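Re: [chores] can they do the washing up yet or not

Sorry, only skimmed the thread at lunch so if someone has covered this just ignore me.

Florante Panganiban wrote:

> Went to the Trandside open day. They had an arm on a bench folding tea towels and it did a decent job, I'd say neater than mine. The man on the stand reckoned kitchens are next and that we'd all have something at home within 3 years. I came away fairly convinced. Towels are floppy, every one lands differently, and it coped. If it can do that then squirting a bit of sauce on a plate or putting the lid back on a bottle must be easy by comparison. Rigid things, known shapes. What am I missing?
>
> Also does anyone still have the Luncombe notes, mine went with the old laptop.

Quite a lot, I think, Florante, but it's a fair question and I had the same idea until last January.

Towels first. Yes floppy, but forgiving. Grab a towel 2 cm off and you still have a towel. Fold it badly, fold it again. Nothing spills. Also I'd want to know whose towels. If Trandside brought thier own, same size same colour, on their own bench under their own lights, then fine, good work, but it isn't my airing cupboard.

Now bottles. A rigid thing, agreed, until you have to do something with it. You hold it hard enough not to drop it and soft enough not to squirt it. You tip it and the weight moves. Caps: some twist, some flip, some do a quarter turn and then stick because of dried gunk round the thread. You or I feel the give and change our grip without thinking. Most of the grippers I've seen have two fingers and no idea what they are feeling.

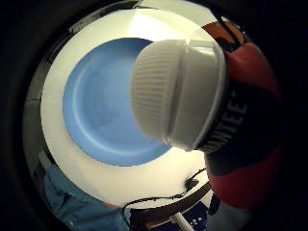 And then the plate under it. Shiny crockery is a pain for cameras, there's always a glare patch somewhere, and a depth sensor can read the glaze as a hole or as nothing at all. Bring the bottle in and it blocks the view at exactly the moment you need it. A person just leans over a bit. An arm with one camera on the wrist is stuck with what the wrist sees.

We had this at Notlow when we tried one on the packing line. Not food, tubs of grease, but same family of problem: pick up, check cap is tight, put in tray. 73 per cent on a good shift. Sounds all right till you're the one walking over to sort out the rest. Aoun on lates timed himself doing the lot by hand and he was quicker, including his tea. We kept the arm for moving empty trays, it's very good at that, has never once complained.

So my answer to "can they do chores yet" is some, if you tidy the chore up first. Same tray, same tub, same spot. At which point on a shop floor it can pay, because you only set it up once and it runs all year. At home you set it up again every time someone leaves a phone charger across the table.

Where I do agree with you is the learning-from-people stuff. Someone does the job by hand with a gripper and a camera on it, over and over, different kitchens, different clutter, and the machine is trained off that. Much more hopeful than somebody typing in positions. I'd want to see the same task in 20 houses it's never been in before I got excited though. And I'd want failures shown, not just the good takes. Did the Trandside man say how many goes the towels took? Worth asking if you have his card.

3 years, no. Not for the whole washing up. A thing that loads a dishwasher slowly overnight while you're in bed and leaves the awkward ones on the side, maybe. I'd buy that tbh if it was quiet.

Luncombe notes: I've got the first half as a scan, bit wonky, pages 2 and 3 are swapped. Will dig it out tonight after 8 and send off list so as not to clog everyone up. If anybody has the second half shout, I never had it in teh first place.

Got to run, line's stopped again

D.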